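Apr 18, 2018
Word table, Malcombe room

Cleared the table and wiped it down first thing. Went through the foam letters with Heidrun's list beside me. The Dadow set is lowercase only, so the word cards with capitals on them have to be redone. I put those in the folder for Illia.

Started with short words. Three letters is enough for the first session, and "car" is on both the old list and the new one. The light-blue bowl stays in the middle and the letters go to the right of it.

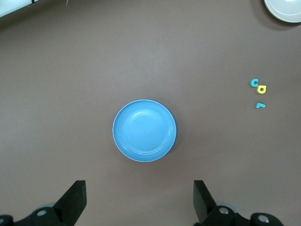 Mixed colors inside a word are fine as far as I'm concerned. Heidrun Wyss would like vowels in one color and consonants in another. We don't have enough vowels in any single color to do that for the whole list, and the reorder from Lazaridis won't come before the budget is settled. Left it open.

The r is the one to watch. Turned over or rotated it gets taken for something else, so the card should show which way the short arm points.

To do:
Redo the capital cards, 16 of them.
Ask Illia Panasiuk if the Flilside box from December is still in room 206.
Find a lid for the spare letters.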